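Pantry Questions, Answered

I've been writing about canned food on this site for 4 years now, and the same few questions land in my inbox every week – so they get their own page!

Do you really eat that much tuna?
Yep. I went through 174 cans last year, and I'd do it again. My neighbor Etenesh Beyene got me started with her tuna and white bean salad, and I still make it most Fridays (lots of lemon, more parsley than you'd think).

Solid white or chunk light?
Solid white for salads and anything where you want big pieces. Chunk light is fine for melts and casseroles. It's cheaper, and once there's cheese on top I can't tell.

Oil or water?
Olive oil, please! I toss pasta with the oil straight out of the can. If you're making a mayo-heavy sandwich, water-packed is easier to live with.

How do you sort your cans?
I pull everything out onto a table where I can see all the lids, then group by what's inside. Oldest dates go to the front of the shelf. Takes me an hour, with the radio on.

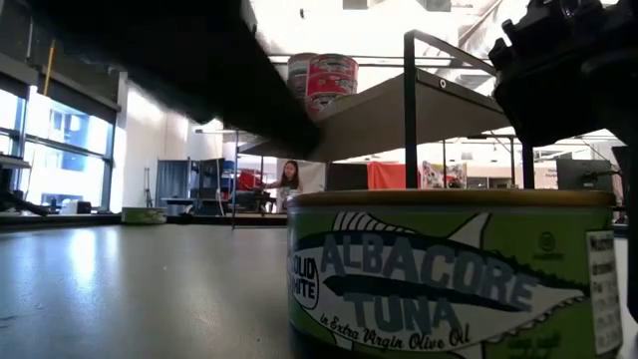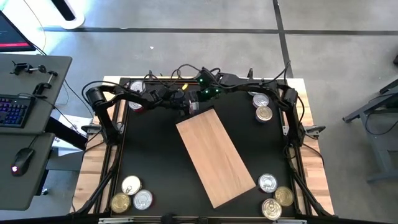 First photo: solid white albacore in extra virgin olive oil. Second: cans out on the table, with the cutting board.

Can I keep leftovers in the can?
I don't. Scoop it into a glass container with a lid, pop it in the fridge and eat it within 2 days or so.

What about dented cans?
A tiny ding on the side doesn't bother me. A deep dent, a dent on the seam, or any bulging or leaking, and out it goes.

Where do I send my own question?
Use the contact form and put "pantry" in the subject line. Preben Hafstein, I haven't forgotten yours about sardines – I'm still eating my way through the Belmonte ones and will post in February.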